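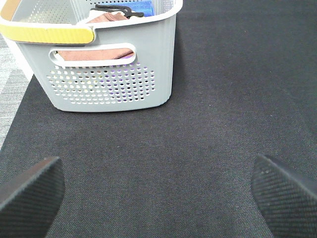
El centro vecinal de Turau estrena servicio de préstamo de cestas para el hogar

El centro vecinal de Turau ha abierto un servicio de préstamo de cestas con artículos básicos para la casa, dirigido a personas que acaban de mudarse al barrio y todavía no han recibido sus cosas. El servicio funciona desde enero en la planta baja del edificio, junto a la sala de lectura.

Hay 72 cestas disponibles. Cada una lleva toallas, paños y pequeños útiles de uso diario, y puede retirarse durante un máximo de seis semanas. Para pedirla basta con presentar un documento de identidad y dar una dirección en el barrio. No se cobra fianza.

Aurora Figueiredo, coordinadora del servicio, explicó que la idea surgió el invierno pasado, cuando varias familias llegaron al bloque de la calle Morrison antes que el camión de la mudanza. «Tenían las llaves y nada más. Una vecina bajó con toallas, otra con unos trapos de cocina, y así pasaron la primera semana», contó.

El contenido no es idéntico en todas las cestas, ya que una parte procede de donaciones. Los textiles se lavan en el propio centro antes de cada préstamo y se doblan al fondo; lo pequeño se coloca encima. Se recomienda a los usuarios que revisen la lista plastificada al recoger la cesta y que avisen si falta algo. Al devolverla no hace falta lavar nada, pero sí sacudir los paños y entregar la cesta sin restos de comida ni productos abiertos.

En las primeras semanas se han registrado 56 préstamos. La mayoría corresponde a hogares de una o dos personas. Pentti Koskela, que se instaló en Turau por trabajo, fue de los primeros en usar el servicio. «Lo que más agradecí fueron las toallas. Las mías tardaron un mes en llegar», dijo.

El centro acepta toallas y paños en buen estado, además de cestas de plástico de tamaño mediano, a poder ser con agujeros para que la ropa se ventile. No se admiten almohadas, edredones ni aparatos eléctricos. Las donaciones pueden dejarse en recepción de diez de la mañana a una de la tarde.

Las cestas se recogen en el mismo mostrador, por la tarde, de cinco a ocho. Quien necesite una fuera de ese horario puede dejar una nota en el buzón de la entrada con su nombre y un teléfono.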